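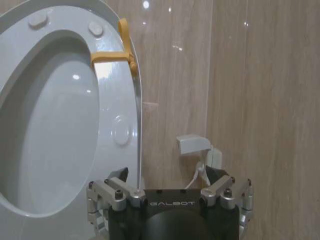 Zernholm Hudero toilet seat, review after 156 days

The Hudero is Zernholm's mid-range white plastic seat with lid, sold in round and elongated versions. I bought the elongated one to replace a Nondis seat that had worked loose twice in a year. It has been in daily use in a four-person household since spring.

Installation: Top-fix bolts with expanding rubber sleeves. Total time was 8 minutes, most of it spent removing the old hardware. The sheet calls for hand tightening plus a quarter turn. I did that and have retightened once, on the left side. The hinge posts allow a small fore-and-aft adjustment, enough for my bowl and probably not for an older one with odd hole spacing. Measure first.

Hinges: Soft close, both parts. The lid takes nearly 8 seconds to come down and the seat a little less. Closing speed has slowed slightly in the colder weather of October. Gobnait Dolan, who has the round version, reports the same.

Cleaning: The quick release works with one button per side. The gap under the hinge caps collects dust and needs a brush. Mild soap only; the leaflet warns against bleach and abrasive pads.

Noise and movement: No creak. There is slight side play when sitting down at an angle, less than on the Nondis and more than on the Rafferty seat in our other bathroom, which costs about twice as much.

Packaging: Too much foam. The spare sleeves were in a bag taped under the carton flap and easy to throw out by mistake.

Rating: 4 out of 5. One point off for the hinge caps.

Reviewed by Bláthnaid Brophy, 2024-10-12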